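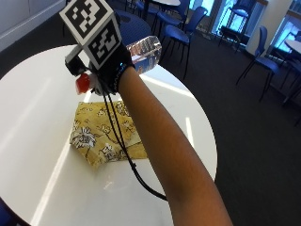 Figure 4. A clear plastic bottle held over the round white table, with the folded yellow printed cloth lying on the table top.

4. Clearing and wiping a small table at home

4.1 Setting and task

In this section we look at one short household activity, the clearing and wiping of a small table. We selected it for two reasons. It is done in almost every home, often several times in one day, and people rarely think about how they do it. Also, it needs very few things: a table, a cloth, and the objects which stand on the table and must go somewhere else before the cloth can be used.

We collected 60 sessions in homes in the Trender housing area during November. One session was removed before the analysis, as the participant was interrupted by a visitor and did not come back to the table. The remaining 59 sessions are the basis of all the results below. Participants were asked to clear and wipe the table "as you would do it on a normal day". We gave no order of steps and no time limit. The cloth was always folded when the session began, but the participants could unfold it or fold it again in any way they liked.

4.2 The table and the cloth

A round table has no corners, and this changes the wiping more than we expected. In our earlier work with rectangular kitchen tables (the Dadell study), most people started at one corner and moved in straight lines to the opposite side. On the round table there is no such clear starting point. In 40 of the 59 sessions, the participant began at the part of the edge nearest to the body and wiped in arcs. The others began in the middle and worked to the outside.

The surface of the table in Figure 4 is white and glossy, so it shows long bands of reflected light. Several participants told us after the session that they use such reflections to find marks. They lower the head or step to one side until the light falls on the place they want to check. For a table with a matt surface they said they would use the palm of the hand instead.

The cloth in the figure is mustard yellow, with a print of dark branches, blossoms and leaves. A printed cloth has one practical result for this activity - it is difficult to see which part of it is already dirty. With plain cloths, participants turned to a clean side when they noticed a stain. With printed cloths they turned it less often, and some of them turned it after a fixed number of strokes, by habit.

4.3 Where the bottle goes

Bottles were the objects which were moved most often. We describe three ways of handling them, using the terms of the Farooqui scheme for object clearing.

Removal: the bottle is taken completely away from the table, to a shelf, a chair or the floor, and comes back only when the wiping is finished.

Shifting: the bottle is set down on another part of the same table, and is shifted again when the cloth reaches it.

Holding: the bottle stays in one hand over the table while the other hand wipes below it.

The single moment in Figure 4 shows a bottle in the hand and the cloth still folded on the table. It does not allow us to decide between the three ways, and for this reason we coded each session from the complete recording and never from single images. Two coders worked separately in the Vudance annotation tool and then discussed the cases where they did not agree. Most of these cases were between shifting and holding, when a bottle touched the table for a very short time only.

Removal was more common when a chair stood close to the table. Shifting was preferred by participants who described themselves as being in a hurry, although it often needed more movements in total. The relation between the way of clearing and the total time of the session is treated in Section 5.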